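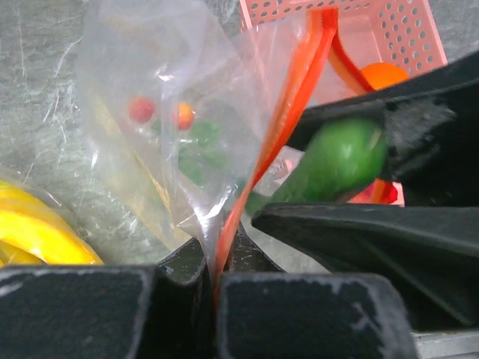 Kevis bench checklist: bagging and putting away groceries
April 18, 2024

I run through this before I let anybody tell me the arm is ready for a kitchen. My comments are in with the items, sorry for the length!

1. Emergency stop within reach, tested with the arm moving. OK.

2. Finger pads clean and firmly attached. Pass, but only just. The pad is fuzzy and the fingers are pretty scuffed (I'd like fresh pads before the July review).

3. Grip on hard produce. OK. Cucumber is an easy one, and it's a toy cucumber at that, so I'm not handing out medals. Real ones bruise.

4. Zip-top bag stays open during loading. FAIL. Clear plastic is still the thing that gets us: it folds, it shines, and the software keeps losing the opening. I logged 80 tries and quit writing nice comments halfway through.

5. Seal strip clear of the fingers before closing. Needs work. The bright orange strip helps me a lot more than it helps the arm.

6. Basket fixed in place. OK.

7. Wrist cable, no rubbing or kinks. OK, check again at 3000 cycles.

8. Could I leave it alone with my own groceries? No. My kid is faster and complains about the same amount. For sorting parts over at Brisateck, where everything is stiff and the same shape, sure, I'd sign today!

Overall: restricted use, person at the bench. Recheck items 2, 4 and 5 after the pads are changed.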